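Latberg 室内シーン集を使ってみた感想（家庭用お片づけロボットを作っている人向け）

2026年3月21日

前回の記事で、台車型ロボットの足回りがようやくまっすぐ走るようになったと書きました。コメントをくださったみなさん、ありがとうございます。モーターの取り付けネジの話にあんなに食いついていただけるとは思っておらず、読みながらにやにやしてしまいました（ロックタイトの種類については、まだ結論が出ていません。すみません）。

さて今回は工作の話を少しお休みして、最近ずっと使っているLatbergという室内シミュレーション用のシーン集のレビューです。家具や小物が置かれた部屋のデータが入っていて、その中で自作ロボットのモデルを走らせ、カメラの見え方まで確かめられる、という品物です。使いはじめてから100時間ほどになるので、そろそろ何か書いてもいいころかなと思いまして。

きっかけは、共同工房でいつも隣の作業台にいるMoushumi Gunawardenaさんでした。わたしが廊下で実機を走らせては壁にぶつけ、角を紙やすりで直しているのを見かねて「先に画面の中でぶつけたら？」と言ってくれたのです。ごもっともです。ちなみにうちのロボットはFlandamauという名前で、腕の部分の基板だけは別にNanayakkaraと呼んでいます。名前をつけると修理のときに少しやさしくなれるので、おすすめですよ。

導入は思ったより素直でした。手元の古いノートパソコンでも、描画の設定を一段落とせば普通に動きます。つまずいたのはロボットの車輪の摩擦で、初期値のままだと氷の上みたいに滑りました。説明書の該当ページは英語だけで、しかも索引に載っていません。「surface」の章の後ろのほうにあるので、これから買う方は先にそこを開いてください。わたしはひと晩かかりました。

気に入っているのは、部屋がきちんと散らかっているところです。以前使っていたFaltsideの部屋データは、床も棚もすっきりしたモデルルームのようで、片づけロボットの練習にはどうにも張り合いがありませんでした。Latbergのほうは、床におもちゃのプレイマットが広げてあったり、ベッドの上にダッフルバッグがのっていたり、なんだか親戚の家に上がったような気分になります。プレイマットの塔のてっぺんにヘリコプターらしきものがとまっているのがかわいくて、用もないのに何度もカメラを向けてしまいました。

床の違いもありがたかったです。寄木の床と細長い板張りの床の両方があるので、模様に引きずられて床の境目を読み違える、というFlandamauの悪い癖がすぐに見つかりました。市松のように向きが変わる寄木のところで、何もないのに「段差あり」と言って止まるのです。実機だけで試していたら、たぶん原因をセンサーのせいにして、買い替えていたと思います。危ないところでした。

ドアも良いです。半開きの状態から始められるので、すき間を通り抜ける練習をずいぶんさせました。1000回走らせて、ドアに触れずに通れたのが531回。半分ちょっとです。ほめられた数字ではありませんが、最初の週はもっとひどかったので、わたしはお祝いにどら焼きを食べました。

気になる点もいくつか書いておきます。まず画質。小物の輪郭がもやっとしていて、ぐっと寄ると細かいところはかなりあいまいです。遠くから物のある場所を見つけるくらいなら困りませんが、指先でつまむ位置を決めるような使い方だと、わたしには少し物足りませんでした。テクスチャをもう少し上げた版が出たら、喜んで買い直します。

それから、布ものの扱い。ブランケットの裾が床に広がっている様子は見た目にはいい雰囲気なのですが、うちの設定では車輪が触れても形が変わらず、硬い板のように引っかかりました。設定次第なのかもしれません。わかる方がいらしたら、ぜひコメントで教えてください。

もうひとつ、小物の名前の一覧がほしいです。「あの紫のやつ」「木の荷車」と自分で呼び名をつけてメモしているのですが、先週のメモを読み返したら、紫のやつが何を指しているのか自分でもわからなくなっていました。

最近走らせている家の中の様子です。視点の高さや向きをいろいろ変えて試しています。 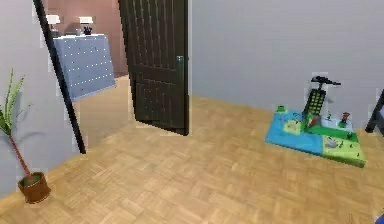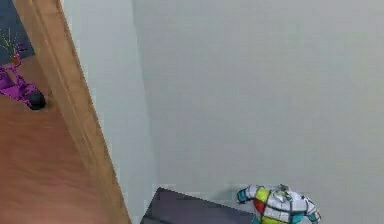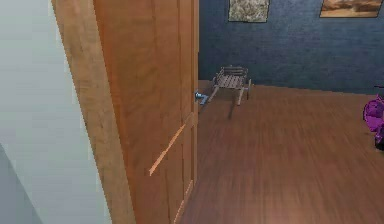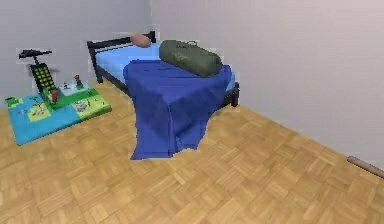
4枚ともシミュレーターの描画画面

総合すると、床を走るロボットを家で作っている方には気持ちよくおすすめできます。腕の細かい作業が中心の方は、体験版で小物に思いきり寄ってみてから決めるのがいいと思います。わたしも腕のほうは、しばらく実機の作業台で地道にやるつもりです。

次回はバンパーの作り直しについて書きます。スポンジを二重にするか、思いきってゴムにするかで迷っていて、今のところゴムに傾いています。工房の端材箱にちょうどいい厚みのものが残っていますように！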